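Greltden Open Day Recordings

We opened the lab to visitors on 2026-07-14 and kept the arm going at the demo table all day — and what a day! This dataset holds 400 recorded runs of produce sorting, 78 of them driven by visitors. Kwesi Ayaaba ran the table and Kazue Tsuchiya did the labeling.

The leafy greens were the crowd favorite. Kids loved watching the gripper carry them by the basket (the round orange one got plenty of fans too).

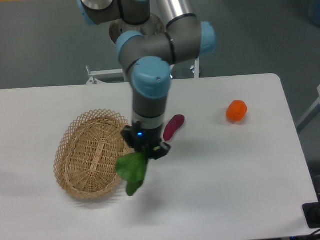 What's in the folders

runs/ has one folder per run, with video and joint logs
labels.csv has item, start, end, driver
notes.txt has Kazue's comments, worth reading!

Known gaps

Joint logs are missing for run 200. Visitor runs are jerkier — please keep them in if you can.

Questions go to Jaime Sampaio.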